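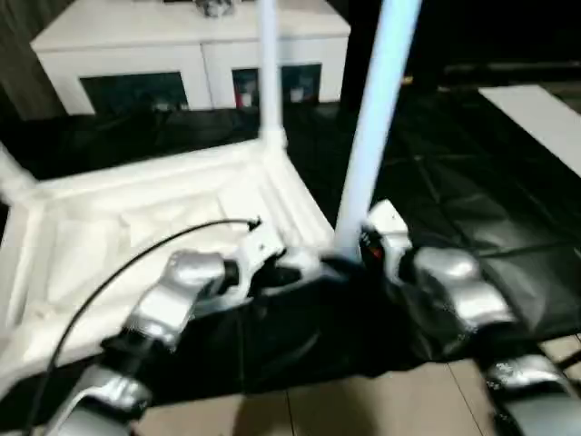 温室の環境制御(おんしつのかんきょうせいぎょ)とは、施設園芸において、温室内の気温、湿度、二酸化炭素濃度、光、風などを、作物の生育に都合のよい範囲に保とうとする技術および作業の総称である。「保とうとする」という言い方は多くの教科書で注意深く選ばれており、実際に保たれているかどうかは、季節と建物の古さと、窓を動かすモーターの機嫌による。

単に「環境制御」と呼ばれることが多い。制御を担う機器を環境制御盤、複合環境制御装置、あるいは現場では「箱」と呼ぶ。

目次
1 概要
2 歴史
3 測定
4 制御の対象
5 制御の方式
6 通信と接続
7 警報
8 Urnellの共同温室
9 導入と運用
10 批判
11 関連項目

概要

温室は、日光を通し、風を遮る建物である。晴れた日には放っておいても暑くなり、晴れた夜には放っておくと冷える。環境制御の大部分は、建物がもともと持っているこの性質の後始末にあてられている。

植物の側から見た目標は比較的はっきりしている。光合成が進む昼間には十分な光と二酸化炭素と、葉が耐えられる程度の暖かさがあり、夜には呼吸で糖を使いすぎない程度に涼しく、葉が濡れないことが望ましい。困難は、これらの要素が互いにつながっている点にある。窓を開ければ温度は下がるが、湿度も下がり、せっかく施用した二酸化炭素は隣の畑に進呈される。暖房を入れれば湿度は下がるが燃料代は上がる。カーテンを閉めれば熱は逃げにくくなり、かわりに湿気も逃げにくくなる。

このため、個々の機器を別々に動かすやり方から、複数の要素をまとめて扱うやり方への移行が進んできた。前者は単独制御、後者は複合制御と呼ばれる。複合制御の盤を入れたあとも、片隅で単独のサーモスタットが昔の設定のまま動き続けている温室は珍しくない。

歴史

最も古い環境制御装置は人間である。朝に窓を開け、夕方に閉め、冷え込みそうな晩には起き出して火の様子を見た。この装置は空模様や作物の顔色を総合的に判断する能力に優れていたが、睡眠を必要とし、祭りの日に性能が著しく低下するという欠点があった。

次に登場したのは、温度で膨張する物質や二種類の金属を貼り合わせた板を用いる自動開閉器と、電気式のサーモスタットである。いずれも構造が単純で、故障すれば見た目で分かった。サーモスタットで温風暖房機を動かす方式は広く普及し、現在でも小規模なパイプハウスでは主役の座にある。

電子回路を用いた制御盤は、はじめ、時間帯ごとに設定温度を変える機能を売り物とした。日の出前にゆるやかに温度を上げ、日没後に下げるという、それまで熟練者が経験で行っていた操作が、つまみの位置に置き換えられたのである。つまみの脇に鉛筆で書き込まれた数字は各温室の秘伝とされ、代替わりの際に消えかかった状態で引き継がれた。

その後、計算機の小型化により、気象観測器の値を見ながら換気窓、暖房、カーテン、二酸化炭素発生装置をまとめて動かす複合制御が実用になった。さらに通信網を通じて温室の外から値を見られるようになり、生産者は食事中にも湿度を気にすることができるようになった。これを進歩と呼ぶかどうかについて、家族の意見は分かれている。

測定

制御は測定から始まる。測定が誤っていれば、優れた制御は優れた手際で誤りを実行する。

気温と湿度

気温の測定は簡単そうに見えて、温室では最もよく失敗される項目のひとつである。日光の当たる場所に吊るされた温度計は、空気の温度に日光による加熱を足した値を示す。これを避けるため、センサーを筒や箱に収め、小さなファンで空気を吸い込む通風筒が用いられる。通風筒のファンが止まると、箱の中は小型の温室となり、値は静かに上がっていく。制御盤はこれを見て窓を開ける。

湿度は、乾いた感温部と湿ったガーゼを巻いた感温部の温度差から求める方式と、電子式の素子で直接求める方式がある。前者は水の補給を忘れると、どちらの感温部も乾いたまま、湿度がきわめて高いという報告を続ける。後者は水の補給が要らないかわりに、農薬や硫黄の蒸気で徐々に狂う。狂い方が徐々であるため、生産者のほうが値に慣れてしまうことがある。

飽差

相対湿度だけでは葉からの蒸散の起こりやすさが分かりにくいため、飽差という指標がよく用いられる。ある温度の空気があとどれだけ水蒸気を含めるかを示す量で、容積あたりの重さで表す流儀と圧力で表す流儀がある。二つの流儀の数値は一致しないが、会話ではしばしば単位が省かれるため、講習会の質疑応答のかなりの部分は、互いに別の量について熱心に同意し合う時間となる。

日射

日射計は温室の外、影の落ちない高い場所に置く。影の落ちない高い場所は鳥にとっても好ましい場所であり、受光面の汚れは曇天として記録される。晴れた日に限って制御盤が曇りを主張する場合、梯子を持って屋根に上がることが推奨される。

二酸化炭素

赤外線の吸収を利用するセンサーが一般的である。屋外の空気を使ってときどき較正する必要がある。自動的に較正する機種もあり、一定期間に測った最も低い値を外気とみなす。夜通し二酸化炭素のたまった温室をめったに開けない冬には、この前提が崩れ、センサーは自信をもって低めの値を出すようになる。

設置場所

センサーは作物の生長点に近い高さに置くのが望ましいとされる。作物は伸びるので、センサーも上げなければならない。作物が伸びてもセンサーが元の高さにあるとき、制御盤は葉陰の涼しく湿った一角を温室全体の代表とみなし、その一角のために残りのすべてを運営する。

制御の対象

換気

天窓と側窓の開閉は、温室の温度を下げるための最も安価な手段である。開度は外気温との差と風速に応じて調整される。外が寒いときに窓を大きく開けると、冷気が作物の上に塊となって落ちるため、少しずつ開けることが求められる。強風時には風下側だけを開けるか、全部を閉じる。雨が感知された場合も閉じるのが普通であるが、感雨器に水滴がひとつ残っているあいだ雨は続いているものとみなされるので、夕立のあとの快晴下で窓が頑として閉まったままという光景がみられる。

暖房

温風暖房機は空気を直接暖め、温湯管は床や株元に配した管に湯を通して暖める。前者は反応が速く、後者は穏やかで、設備費は後者のほうが財布に対して穏やかでない。近年はヒートポンプも使われる。ヒートポンプと温風暖房機を併用する場合、どちらを先に動かすかを設定温度の差で決めるが、差が小さすぎると両者は競い合うように動き、燃料店と電力会社の双方に感謝される。

カーテン

天井付近に水平に張られた膜で、夜間の保温用と昼間の遮光用がある。二層、三層に張る場合もある。保温カーテンは日の出とともに開けるのが原則であるが、急に開けると上にたまった冷気が落ちるため、わずかな隙間を作ってしばらく待つ。この隙間を現場では「あくび」と呼ぶことがある。開閉はワイヤーまたはラックで行われ、膜の端が引っかかったまま巻き上げると、翌朝から膜は二枚になる。

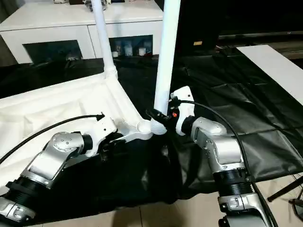

白いキャノピーの骨組みとロボットアーム。床には黒いシートが敷かれている。

二酸化炭素施用

閉め切った温室では、日の出後しばらくすると作物が二酸化炭素を吸い尽くし、濃度が外気を下回る。これを補うために、灯油やガスを燃やす発生機、または液化炭酸ガスが用いられる。かつては早朝に高濃度で施用するのが常識であったが、窓が開けば逃げてしまうため、外気並みの濃度を日中長く保つ方式が広まった。以前の常識を熱心に説いていた指導書は、しばしば同じ表紙のまま改訂されている。

加湿と除湿

細かい霧を噴く装置は、気化熱で温度を下げると同時に湿度を上げる。霧が細かければ葉は濡れず、細かくなければ濡れる。ノズルは使ううちに詰まり、詰まりかけたノズルは霧のかわりに滴を落とすようになる。滴の落ちる先には、たいてい通路がある。

除湿は暖房しながらわずかに換気する方法が基本で、熱を捨てながら作るという構図のため、帳簿を見ながら行うには向かない。それでも灰色かび病の出たあとに比べれば安いというのが一般的な見解であり、この見解は毎年、灰色かび病の出たあとに支持を集める。

空気の循環

循環扇は温室内の温度むらを減らし、葉の表面の空気を動かす。効果が目に見えないため、節電を思い立った生産者が最初に止める機器でもある。むらは残っているが、センサーのある場所では何も起こらないので、記録の上では成功として扱われる。

制御の方式

オンオフ制御

設定値を下回れば動かし、上回れば止める。単純で頑健である。機器が頻繁に切り替わるのを防ぐため、動作と停止の境目に幅を設ける。この幅を狭くするほど几帳面な制御に見え、接点の寿命は短くなる。

比例制御

設定値からのずれの大きさに応じて、窓の開度や湯の温度を変える。窓の制御に広く使われる。温度の上がり始めと窓の動きには時間の遅れがあり、感度を上げすぎると窓は一日中開いたり閉まったりを繰り返す。遠くから見ると温室が呼吸しているようで、見学者には好評である。

時間帯による変温管理

一日をいくつかの時間帯に分け、それぞれに目標温度を定める。日の出・日の入りの時刻に連動させる機種では、季節に応じて区切りが自動的にずれる。連動しない機種では、生産者がずらすのを忘れ、冬の設定のまま春が来る。

日射に応じた制御

日射の強い日は目標温度を高く、弱い日は低くする。光が多ければ高い温度でも光合成が見合うという考えに基づく。一日の平均気温を帳尻で合わせる積算方式もあり、寒い日に暖房を節約して、暖かい日に取り戻す。取り戻す予定の暖かい日が来るかどうかは、制御の範囲外である。

予測を用いる制御

天気予報や温室の熱収支の計算式から先の温度を見積もり、前もって機器を動かす。燃料の節約になるとされる。予報が外れた日の成績は、カタログでは触れられないか、別の色の線で細く描かれる。

手動

どの制御盤にも手動への切り替えスイッチがある。点検や停電復帰の際に用いるもので、使用後は自動に戻さなければならない。温室の事故報告を読むと、このスイッチは頻繁に登場する。

通信と接続

センサー、制御盤、機器のあいだの接続には、長らく製造者ごとの方式が使われてきた。同じ農家の敷地に別々の製造者の盤が並び、一方は窓を開け、もう一方は暖房を入れるという状態は、接続方式の不統一がもたらす典型的な結果である。

Grestixは、この問題を解消する目的で提案された温室機器向けの接続方式で、制御盤メーカーのBornnessと、換気窓用の開閉機を手がけるJääskeläinenが共同でまとめた。当初の版では、窓の開度を百分率で表すことだけが決められ、全開を百とするか全閉を百とするかが決められていなかった。両社はそれぞれもっともな慣習に従って製品を出荷し、最初の合同実演では、温度の上昇に伴って窓が整然と閉まった。改訂版では全開が百と明記され、旧版の機器との互換性のために反転設定が加えられた。設置業者の手引きには、まず反転設定を確かめ、次に反転設定の反転がないかを確かめるよう書かれている。

Grestixでは、各センサーの値を15分ごとにまとめて記録し、窓や暖房の操作に使う値はそれより短い間隔で別に送る。この二本立てのため、記録のグラフには現れない短い温度変化が制御を動かすことがある。生産者が「何も起きていないのに窓が開いた」と訴える場合、その多くはこれで説明がつき、残りは窓が本当に理由なく開いている。

無線を用いる接続も増えた。配線の手間が省けるが、植物の葉は水を多く含み、電波をよく吸収する。苗の時期に良好だった通信が、株が茂るにつれて途切れるようになるのはこのためで、収穫の最盛期に最も値が届かなくなる。葉かきをすると通信状態が改善することもあるが、この目的での葉かきは一般に推奨されていない。

警報

環境制御盤は、高温、低温、停電、センサーの断線、燃料切れなどの際に警報を出す。古くはベルや回転灯が使われ、現在は携帯端末への通知が主流である。

警報の設計で難しいのは、その多さである。範囲を狭くとれば些細な変動で鳴り、広くとれば鳴ったときには手遅れになる。ほとんどの温室では、導入時に狭くとり、睡眠不足を経て広げ、一度苗を傷めてまた狭めるという経過をたどる。落ち着いた値は、その生産者の眠りの深さをよく表すといわれる。

通知の文面にも問題が多い。「異常が発生しました」とだけ送る機種では、何の異常かを知るために盤の前まで行く必要がある。反対に詳細を送る機種では、番号と略語の列が送られ、それを読み解くための冊子が盤の扉の内側に入っている。どちらの場合も、利用者は夜中に温室へ歩いていくことになる。

停電時の警報は、通信機器も同時に停電するという古典的な問題を抱える。予備電池を備えた盤は停電を知らせることができるが、電池の劣化を知らせる機能は、しばしばその電池で動いている。

Urnellの共同温室

Urnellの共同温室は、トマトを主とする栽培施設で、環境制御の運用記録が比較的よく残っている例として知られる。面積は2,604平方メートルで、2棟に分かれ、両棟は同じ設計、同じ品種、同じ設定値で運転されている。収量は毎年異なり、差の理由については両棟の担当者のあいだに確立した説がそれぞれある。

この施設では、Bornness製の盤への更新後、最初の一作で821件の警報が記録された。内訳で最も多かったのは戸の開放によるもので、出入口に近いセンサーが、人が通るたびに急な温度低下を検出していた。対策として、センサーの移設、遅延時間の設定、戸を閉めるよう求める貼り紙の三案が出され、最も費用のかからない貼り紙がまず採用された。翌作でセンサーが移設された。貼り紙は現在も残っている。

次に多かったのは、低温の警報である。夜間の暖房能力に不足はなく、原因を調べたところ、保温カーテンの一枚が途中で止まり、天井の一部が毎晩開いていた。盤の画面ではカーテンは「閉」と表示されていた。この表示はモーターに閉じるよう命じたことを意味し、閉じたことを意味しない。以後、同施設では日没後に天井を見上げる作業が日課に加えられ、作業名は「目視フィードバック」とされた。

7月には高温対策として遮光カーテンと霧の設定が見直された。遮光を強めると温度は下がったが着色が遅れ、弱めると着色は進んだが果実の肩が焼けた。最終的な設定値は中間に置かれ、両方の症状が軽く出ることで決着している。

導入と運用

環境制御を導入する際には、まず現状の測定だけを行い、しばらく値を眺めることが勧められる。測るだけで制御をしない期間は退屈であり、費用を払った側からは特に退屈に見えるが、この期間に多くの問題が見つかる。暖房機の温風がひとつの畝にだけ当たっていた、夜明けに結露が毎日起きていた、側窓の一枚が閉まりきらない、といった類のもので、大半は制御盤なしで直せる。

設定値は他所のものをそのまま写しても同じ結果にならない。品種、樹勢、被覆資材、周囲の地形によって適値が違うためである。それにもかかわらず優秀な生産者の設定値表は複写を重ねて流通しており、複写の過程で小数点が失われた版も確認されている。

設定を変えるときは、一度に一項目だけ変え、数日待って作物の反応を見るのがよい。この原則に反対する者はなく、守る者も少ない。冷え込みの前日にはとくに守られない。

保守の主な項目は、通風筒の清掃、湿球のガーゼの交換、二酸化炭素センサーの較正、窓のラックの給油、暖房機の煙道の点検、日射計の拭き取りである。いずれも短時間で済み、いずれも後回しにできる。後回しにした場合の症状は互いによく似ており、まず「最近どうも調子がよくない」という形で現れる。

記録の活用

制御盤がため込む記録は、栽培の振り返りに有用である。収量や品質の記録と重ねれば、どの時期の管理が効いたかを推定できる。ただし収量の記録は手書きの帳面、出荷伝票、担当者の記憶に分かれて保管されていることが多く、重ね合わせの作業は主として電話で進められる。

生産者どうしでグラフを見せ合う勉強会も各地で行われている。月曜の夜に開かれることが多いのは、出荷の都合による。参加者は他人のグラフの縦軸から先に見る習慣を身につける。縦軸の範囲を広くとれば、どのような温度管理も平らに見えるためである。

批判

環境制御に対する批判としては、費用が規模の大きい経営に有利に働くこと、エネルギー消費が増えやすいこと、機器への依存によって栽培者の観察力が衰えることなどが挙げられる。

費用については、測定のみの簡易な機器が安価になり、状況は変わりつつある。もっとも、安価な機器の利用料は月ごとに請求される形が多く、何年使えば高価な機器と並ぶかを計算した生産者は、計算した紙をしまいこむ傾向がある。

エネルギー消費については、適切な制御が燃料を減らすという報告と、制御を入れたことで冬期の栽培に踏み切り燃料が増えたという報告の双方がある。両者は矛盾しない。暖房を効率よく焚けるようになった者は、たいてい、もう少し焚く。

観察力の衰えについては評価が定まっていない。葉の巻き方や生長点の色を見る習慣が失われるとする意見がある一方、数値を見るようになってかえって作物をよく見るようになったとする意見もある。前者は主に年長の生産者が若い生産者について述べ、後者は主に若い生産者が自分について述べている。

また、供給元が事業をやめた場合に、盤が設定の変更を受け付けなくなるという問題も指摘されている。外部の計算機に設定を預ける方式に多い。こうした盤は最後に受け取った設定を忠実に守り続けるため、ある温室では春先の設定が盛夏まで維持され、暖房機がいつでも動けるよう待機していた。

関連項目

施設園芸
飽差
換気窓
保温カーテン
炭酸ガス施用
養液栽培
灰色かび病
手動切り替えスイッチ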